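工单:手持夹爪采集,右手位姿轨迹间歇跳变
项目:Kindard 桌面整理任务,托盘场景
提交人:Mercy Urio
处理人:Svend Kragh
抄送:Ásdís Stougaard、Bohdana Onyshchenko
优先级:中
状态:已解决,观察中

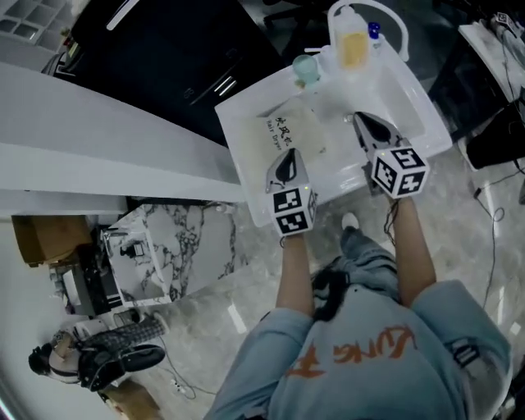 图1 托盘工位俯视,双手各持一只夹爪,盘内有吹风机包装盒、装黄色液体的透明瓶和浅青色杯子。

问题描述

八月这一批托盘数据里,右手夹爪的位姿轨迹会突然跳开,过几帧又回来。左手基本正常。跳变幅度大的时候有十几厘米,回放时能看到右夹爪的模型从托盘上方直接闪到台面外面。

本批共采集495条,自动质检通过459条,剩下的全部因为右手轨迹不连续被拦下。上一批同样的任务、同样的托盘,一条都没有拦。

被拦的片段不集中在某一位采集员身上,三个人都有。任务步骤也不固定,拿盒子、挪杯子、放瓶子的时候都出现过。

环境信息

采集软件:Wutitz 录制端,上周升级过一次
位姿解算:Sillex,离线跑,参数未改
夹爪:左右各一只,顶部装标记立方体,右手那只体积稍大
地面:抛光大理石,反光较强
每条时长:不超过32秒

已经试过的办法

1. 重启录制端和解算机器,无变化。
2. 重新标定头部相机,重投影误差正常,跳变还在。
3. 擦拭两个标记立方体表面,无变化。
4. 换了一名采集员,录了5条,有一条跳变。

处理记录

09:40 Svend Kragh
收到。请传三条被拦的原始录制,不要传质检后的版本。另外请确认右手夹爪最近有没有拆装过,标记立方体有没有换过面。

10:15 Mercy Urio
三条已传到 Nseir 的共享目录,文件夹名用的工单标题。夹爪没有拆过。立方体是否换过我问一下 Bohdana。

10:50 Bohdana Onyshchenko
换过。右手立方体有一面贴纸翘边,上周我重新打印贴上去了。用的是仓库里的模板,编号核对过,跟原来一样。

11:30 Svend Kragh
看完三条录制。跳变都发生在新贴的那一面成为主要可见面的时候。其他几面朝向相机时,轨迹是连续的。编号识别没有错,角点也检得到,问题应该在尺寸。请用卡尺量一下新贴纸黑色外框的边长,再量一面旧的作对照。

13:05 Bohdana Onyshchenko
量了。新的比旧的小一圈。打印时选了“适合页面”,没有选实际大小。

13:20 Svend Kragh
那就对上了。解算时所有面用同一个边长,新面偏小,算出来的距离就偏远。相机看到的面一切换,位姿就跟着跳。请按原尺寸重打,贴好以后先不要正式采集,做一次旋转测试:手持夹爪在托盘上方慢慢转一圈,让每一面都轮到正对相机,录下来发我。

14:45 Mercy Urio
已重贴并录制旋转测试,放在同一目录。右手轨迹看着是平的。顺便问一句,地面反光要不要处理?Valdemar 说他以前碰到过反光造成的误检。

15:10 Valdemar Norðdahl
补充一下。我那次是灯正好照在地面上,反光落到标记边缘,检测端多报了一个角点。这次的录制我翻了几条,没有看到同样的情况。可以先不动,有误检再铺灰色垫子。

15:30 Svend Kragh
旋转测试通过,换面处没有跳变。反光同意 Valdemar 的意见,暂不处理。

已录数据怎么办

Ásdís 问被拦的片段能不能救回来。可以救一部分。Sillex 支持给单个标记面单独指定边长,把新贴那一面的实测值填进去重新解算即可,原始录制不用动。重算后仍然不连续的,直接作废,不要手工修轨迹。手工修过的动作跟画面对不上,进了训练集以后很难查出来。

已经通过质检的片段也要重跑一遍。质检只看相邻帧之间的跳变,如果整条录制里相机一直只看到新贴的那一面,轨迹是连续的,但整体位置偏了,这种情况质检拦不住。重跑后比较新旧结果,夹爪位置有差异的用新结果覆盖。

后续要求

标记贴纸一律按实际大小打印,贴之前用卡尺量边长,数值写进当天的设备记录。
换过任何一面之后,先做旋转测试再开始采集。
录制端加一项开录前检查,左右手各转一圈,由 Valdemar 负责,下个版本合入。
右手夹爪下面的线容易垂到手腕处,采集时注意别挂到瓶子或杯子。这一条跟本工单无关,看回放时顺手记下。

16:40 Ásdís Stougaard
重算任务已经排上,今晚跑。明早把通过数更新到项目表。工单先不关,等下一批录完看一次质检结果再关。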